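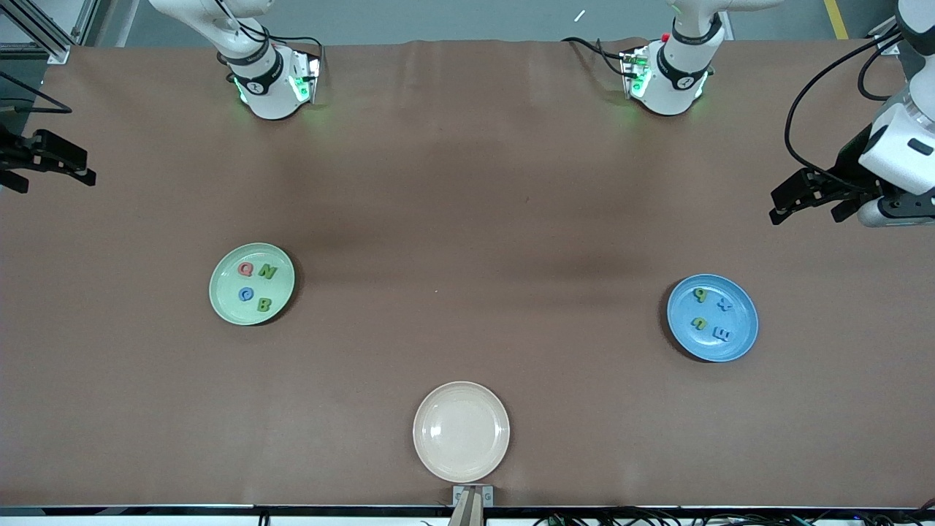 Chidiac
Program Officer, Site Visits and Member Services

Visit report: Zerkau tableware works and training rooms
Thursday, June 26, 2025

Members of the regional hospitality training network visited the Zerkau works at the invitation of the site's management. The visit formed part of the winter program and was open to staff who purchase, store or teach with tableware. Places were limited to 20 and all were taken.

The morning began in the reception building with a safety briefing. Visitors were issued with high-visibility vests and asked to remain on the marked walkways. The works employs 205 people across two shifts and supplies cafeterias, aged care homes and schools. Its main range, sold under the name Burketti, currently lists 539 separate items, of which plates make up the largest share.

The first stop was the glazing hall. Staff explained how colours are mixed and tested before a batch is approved. Pale colours were said to be the most difficult to keep consistent, and pale green in particular is checked against a reference plate at the start of each shift. Several members asked about replacement stock for older sets. The works keeps discontinued colours on its books for two years, after which orders are met from remaining stock only.

The group then moved to the finishing area, where rims are smoothed and inspected by hand. A raised rim is preferred by most care home customers, as it helps residents who eat with one hand and reduces spills when plates are carried on a trolley. Members were invited to handle samples with several rim heights. The general view was that the middle height was easiest to grip and still stacked well.

After morning tea, visitors were shown the table-setting room. Trainees practise laying out plates in this room. The exercises held in this part of the building cover spacing, reach and the order in which a table is set and cleared. Our hosts noted that trainees tend to place plates too near the edge during their first week.

Stock control was covered in the final session. The works uses a system called Datgate to record breakages by customer and by product line. Members with smaller kitchens considered the full version to be more than they would need, although the monthly breakage sheet drew considerable interest and copies were provided.

Lunch was served in the staff cafeteria on Burketti plates. Parking at the site is limited and members attending future visits are encouraged to share vehicles. Closed footwear is required in all work areas.

A second visit will be offered in July for members who were unable to obtain a place. Expressions of interest should be sent to the program office in writing, with any access or dietary requirements noted.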